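**Trotelport starter kit, after a month of recording demos with it**

I've wanted to write this one up since January, when the box arrived, but I told myself I'd get 142 demos in first. Well, I did, and my thumbs know it.

Quick version for the impatient: Trotelport is a pair of hand controllers plus a recorder app, and you use it to drive a simulated two-armed robot around a simulated kitchen while it saves everything you do. You then feed those recordings to whatever you're training (a plain imitation policy, in my case). I bought mine from Lapointe, along with the Flana room pack, so I could skip building kitchens by hand. I did that once. Never again.

**Setup**

Pairing took 3 tries. The first two were my fault, because I'd left the old receiver plugged in, and the manual does mention this on a page I didn't read. After that it was smooth! The calibration routine has you hold both controllers out in front of you and squeeze the triggers slowly, and if you rush the squeeze the gripper never quite opens all the way in the sim. Do it again if that happens. It's quick.

The recorder is the part I like best. Press to start, press to stop, then a long press to throw the take away. You get every camera stream lined up with the joint readings and the trigger values, all in one file per take, and I haven't had a single one drift out of sync. My last setup wrote the wrist cameras on their own clock and I spent a whole weekend with a spreadsheet trying to shift them back (don't ask).

**Driving it**

The controllers are light and the triggers have a nice long travel, so you can close slowly. The wrist buttons are too close together, though. I kept hitting "swap arm" when I wanted "reset," and out of my 142 demos I kept 86. Most of the rejects were dull stuff: bumping a counter, reaching with the wrong arm, stopping too early. A few were me sneezing.

I kept some recoveries on purpose, where I missed, backed off and went in again. My older policies only ever saw perfect reaches and had no idea what to do after a near miss, so I'd encourage anyone to do the same. There's a notes field on every take and you can search it later — I type "recovery" in there and sort it out at the end.

**The room pack**

Flana's rooms are plain in places and pretty loud in others. Deep red walls, dark floors, lots of flat black. I'd like a lighting slider, because some wrist views come out murky and I'd rather change the lamp than the room. But the color swaps are good for training, and the mix of clutter and bare space means the policy can't lean on one landmark.

The other thing I'd watch is the idle time. If you pause to think, the recorder happily saves you thinking, and then you've got a policy that likes to stand still. There's a trim tool, but it works one take at a time. Please, Trotelport, give us batch trimming!

**Score**

I'm giving it 4 out of 5. One point off for the buttons and the trimming together. If you've got small hands, you may not mind the buttons at all.

Some views out of my recordings, wrist and body cameras mixed:
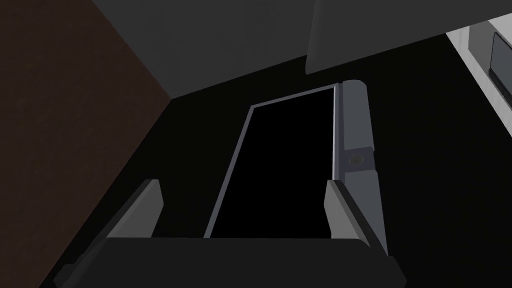
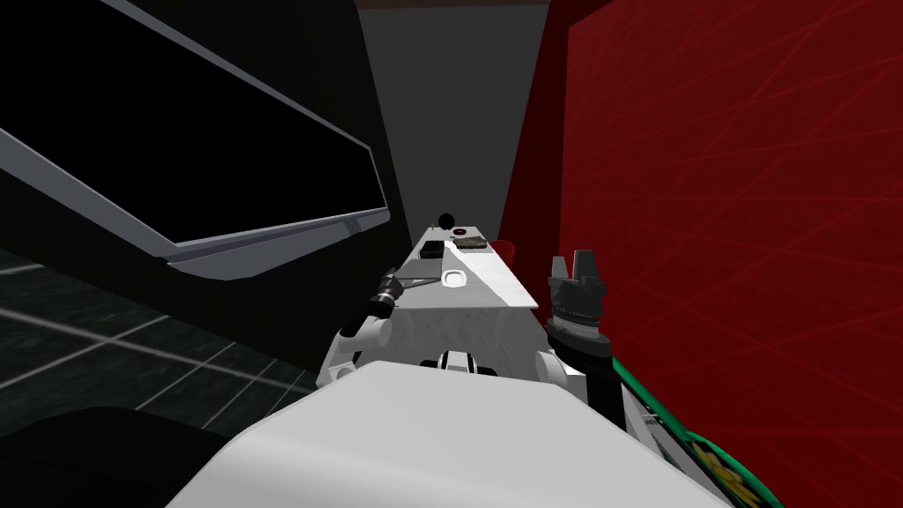 The next two are both looking into the corner.

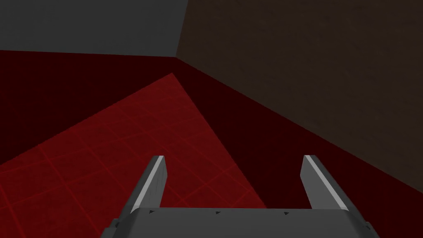
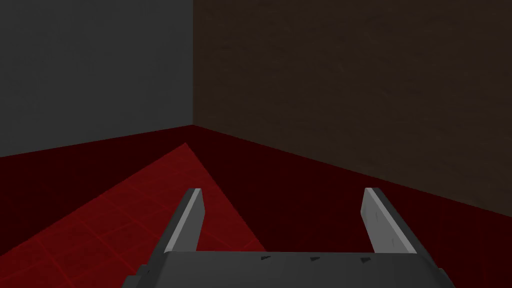 Kerstin Halvorsen wrote in to say she'd have thrown out fewer takes. She keeps the early stops too, tagged separately, and trains a little success checker on them before she touches the policy, and she thinks 86 is thin for two arms unless the task is very short. She also remapped "swap arm" to a double press in the settings file and hasn't hit it by accident since. I didn't know you could do that, so I'm off to find the settings file.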